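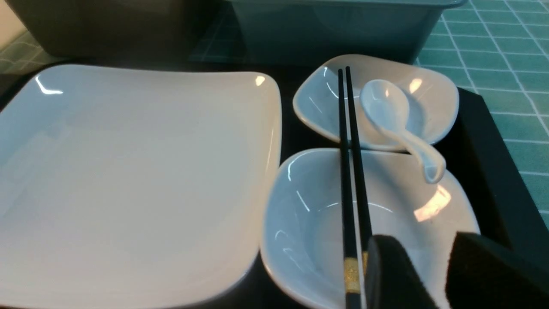

White dishes on a black tray

Home | News | Visits | Reports | Contact

July, by the editorial desk

Open day at Guvomora: a private network after its first year

Guvomora opened its Farkside site to visitors on Wednesday. The company runs its own private 5G network there, and the invitation promised a look at how it performs in daily use. Most of us had heard plenty of talks about private 5G and had seen few working installations, so the turnout was good. There were 50 places and all of them were taken.

The day started at 9:30 with a short talk in the meeting room. Guvomora had Wi-Fi throughout the building before the project began, and it still does. Office laptops, phones and printers were never moved over. The private network carries the handheld scanners, the temperature sensors and the tablets on the forklifts. The old complaint was that forklift tablets dropped their connection between the loading dock and the back aisles, and drivers had to log in again.

The integrator was Santoro, which also supplied the management software, called Vuvdale. Santoro staff ran a live demo on a large screen. Every device on the network is listed with its signal strength and its last contact. One sensor showed red for the whole demo. It was due for a new battery and they left it as it was.
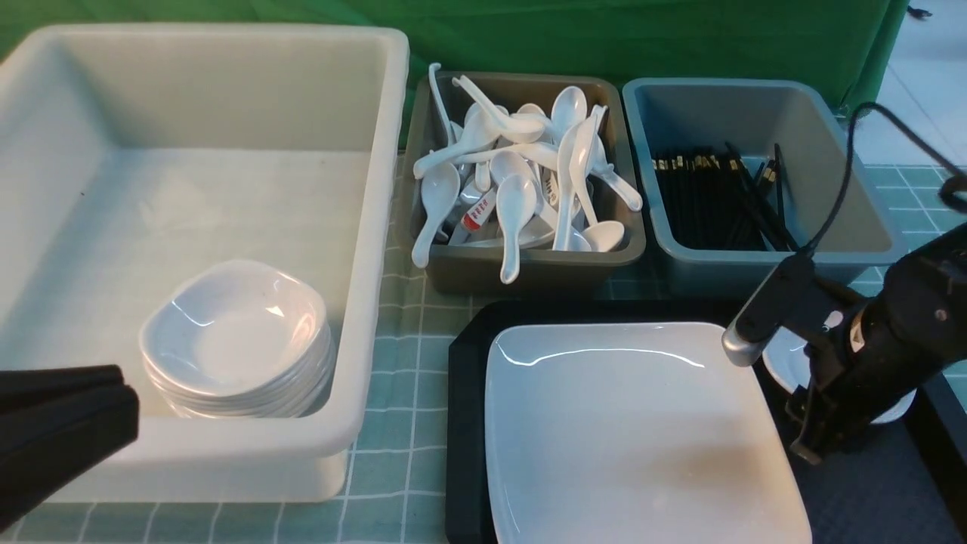 What it took to build

The plan was for a three-month installation. It took longer, mainly on account of the metal racking. The first survey was done while the racks were half full, and the signal behaved differently once stock came in. Two radio units had to be moved and one was added. The speaker recommended doing the survey in the busiest week of the year, even if the warehouse manager objects.

Spectrum was easier than expected. The paperwork was handled by Santoro and came back before the cabling was finished. The SIM cards were more work. Each of the 200 devices needed its own, and the spreadsheet matching cards to devices had errors in it that took days to sort out. They now register a card in Vuvdale at the moment it goes into the device.

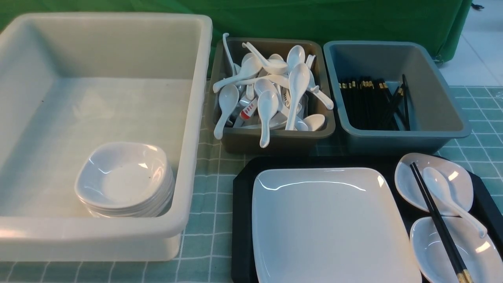 White bowls and a bin of soup spoons

After lunch we were split into groups for a walk through the warehouse. Visitors could take a scanner from the dock to the far wall and watch the connection on its display. Ours held the whole way. I asked a driver whether the tablets were better than before and he said yes, but that the screens were still too dim.

The question session was mostly about money. Guvomora would not give a total. It did say that the split between equipment and labor was 50 percent each, and that the yearly software fee was higher than the fee for the old Wi-Fi system.
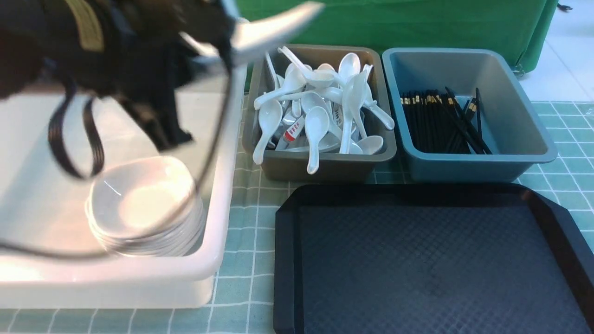
Several people wanted to know whether better Wi-Fi would have solved the same problem for less. The answer was that it might have, in a smaller building. A second quote for Wi-Fi was requested at the time, and the company chose 5G partly with a planned outdoor yard in mind. The yard has not been built yet.

Security got less time than I would have liked. The network is kept apart from the office systems, and a lost scanner can be blocked from the Vuvdale screen. How updates are tested before they go out was left for a follow-up session, with no date given.

The slides will be sent to everyone who registered. Coffee was served until 4 p.m., and the parking lot behind the building was open to visitors all day.

Related items
Edge servers: rent or buy?
What a radio survey should include
Handheld scanners and battery life
Questions to ask before signing a software contract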